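Automation at the Lindthorpe returns centre

The Lindthorpe returns centre is a warehouse run by the mail-order firm Fistow, where goods sent back by customers are unpacked, checked and sorted. It is best known for the Toma programme, under which part of the sorting was to pass from people to two-armed robots. The programme has been described by the company as a success. The published record is thinner than that word suggests.

Background

Before the programme the centre employed 345 people across two shifts. Returned goods came in with no order to them, and a sorter might handle a jar, a toy and a packet of crisps within the same minute. Older machinery at the site, mostly belts and label readers, dealt only with sealed boxes. Anything loose was done by hand.

Fistow had tried suction pickers from the supplier Geltevden and given them up after one winter. Staff remembered them mainly for the bags they tore.

The Toma programme

Toma was announced in May as a way of taking "the dull part of the day" off the sorters. The company's notice of March 30, 2019 gave a target of 535 items an hour per station. It did not say what a person managed at the same bench, and a later request by staff for that figure went unanswered. Nor did it say how an item set aside for a human to deal with would be counted.

The notice also promised that no permanent post would go. This was kept to the letter. Over the following year 42 temporary contracts were left to run out, and most of the work those people had done was shared among the sorters who stayed.

Effects on staff

The new job title was "station partner". A partner lays out goods, watches the robot, frees anything that gets stuck and records the fault. Pay stayed on the sorter's grade, although the training lasted longer and the partner was answerable for the output of the bench.

Huguette Nguyen, a sorter who moved to a Toma station in its first intake, wrote in the staff newsletter that her back hurt less and her eyes hurt more. She missed talking. On the old line two people faced each other over the belt -- at a station the partner stands alone and has to keep watching. Other sorters liked the quieter floor and said so in the same issue.

Breaks became a point of dispute. Managers took the view that a partner who was only watching did not need the old hourly pause, and it was withdrawn, then brought back in a shorter form.

Handling of mixed goods

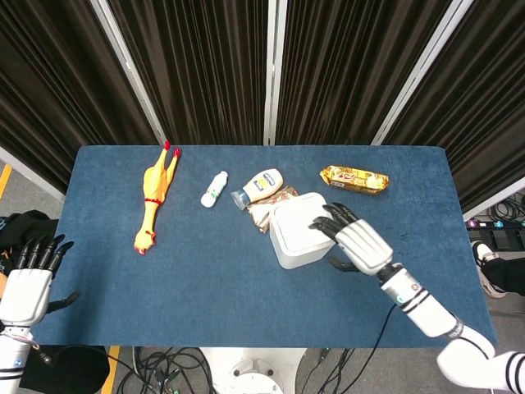

Mixed goods remained the hard case throughout. A foil-wrapped chocolate bar, a squeeze bottle of mayonnaise and a rubber chicken have little in common as things to be picked up, and a crumpled paper bag has no fixed shape at all. Fistow reported results from a trial of 3,000 items but did not publish the list, so outsiders cannot tell how many were soft, slippery or lying one on top of another. Sorters asked for the list too. They were told it was commercially sensitive.

Assessment

Supporters point to less lifting and fewer strained wrists, and the site's own accident book bears them out in part. Critics answer that the same gain might have come from lower benches and slower belts, which were never tried. The cost of the stations has not been made public -- nor has the number of partner hours spent on each, without which any claim about savings is hard to test.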